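Naltside Modelers Board > Scratchbuilding and Structures > Printed window frames, layer lines and paint

flitis_joe
Posts: 60
I'm building a row of brick storefronts and have started printing my own window frames. Ivory PLA, standard nozzle. They come out square and the right size, but the layer lines show up badly once there is any paint on them. I've tried sanding and I keep rounding over the corners of the rails. What are people doing with theirs?

Tanner Leclerc
Posts: 1845
What orientation are you printing in? If the frame is standing up on the bed you will get lines across every face, including the front. Lay it flat with the front face down on a smooth plate and the front comes out nearly clean. You will still have lines on the edges but those go into the wall opening.

flitis_joe
Standing up. I did it that way because the sill sticks out in front and I didn't want supports under it.

Tanner Leclerc
Print the sill as a separate piece and glue it on. That's how the real ones were built up anyway.

Cúc Quan
Posts: 921
I don't agree that flat is always better. I print mine upright with a slight tilt and a thin layer height and the lines are fine enough that one coat of filler primer takes care of them. Face down on a smooth plate gives you a shiny front and a dull edge, and paint sits differently on the two. On a big storefront window you can see it.

Also, look at them against a colored background before you decide they need more work. Ivory on a white bench hides everything, and then you get a surprise on the layout. A printed blue backdrop makes the lines easy to see.
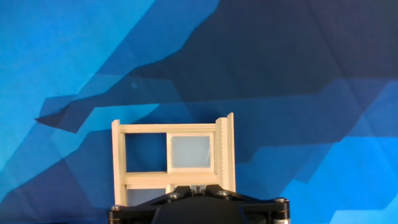
Is filler primer safe to use on PLA?
Filler primer is fine on PLA as long as you spray light coats and let each one dry before the next. Heavy coats fill the inside corners, and those are hard to clean out afterward.

massawe_branch
I'd add that you should scuff it first. 400 grit, just a couple of passes with the sandpaper glued to a flat stick. The stick is what keeps you from rounding the corners. If you're holding the paper with your fingers it will roll over the edge every time.

Tanner Leclerc
Agree on the stick. Don't agree on primer for anything in a small scale. Two coats of filler primer on a thin muntin and it looks like a broom handle. On plain frames with no divided panes, sure, go ahead.

Cúc Quan
He said storefronts. Those are plain frames. I wouldn't do it on a six over six either.

flitis_joe
Mostly plain, yes. There are 3 upstairs windows with divided panes and I was going to buy those.

Tanner Leclerc
Then buy those and print the rest. No argument from me.

malodent
Has anyone tried brushing on thinned wood filler? I did a station door that way in January and it filled the lines well. It does need sanding after, and it took most of an evening for one door.

massawe_branch
I tried it on some shutters. Works, but it's a lot of sanding for a part that small. I went back to the spray can.

flitis_joe
Ran two test frames last night. One flat with a separate sill, one tilted. The flat one has the better front face, but Cúc is right about the shine, even after a light scuff. The tilted one took primer more evenly and I had to clean one corner out with a knife. I'm going with tilted for the street level and flat for the back walls where it won't be seen.

Cúc Quan
Sounds reasonable. Paint the frames before they go in the wall – getting a brush line straight against brick sheet is miserable.

Tanner Leclerc
And leave the glazing until last. Matte spray will fog it.

flitis_joe
Will do. Next job is the doors, so I'll start another thread when I get to the hinges.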